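Search this site
Go

January | Checked by Donnie Jardine

Room check, Tillbridge workshop

Pine table: steady, lovely grain, no splinters. PASS
Small dark box, two drawers: brass knobs tight, and both drawers run like a dream! PASS
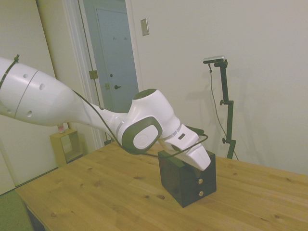 Table height: 900 mm, spot on for Ognjen. PASS
Door: opens fully. PASS

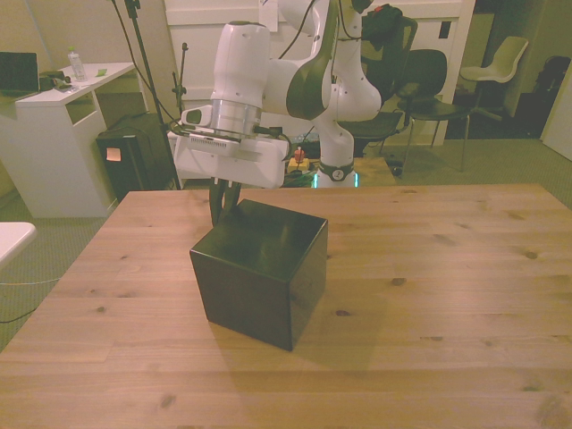
Floor leads: tidy the thin white one by the desk, please. RECHECK
Great room, back at 10.

Related
Surix lamp check
Mercado store room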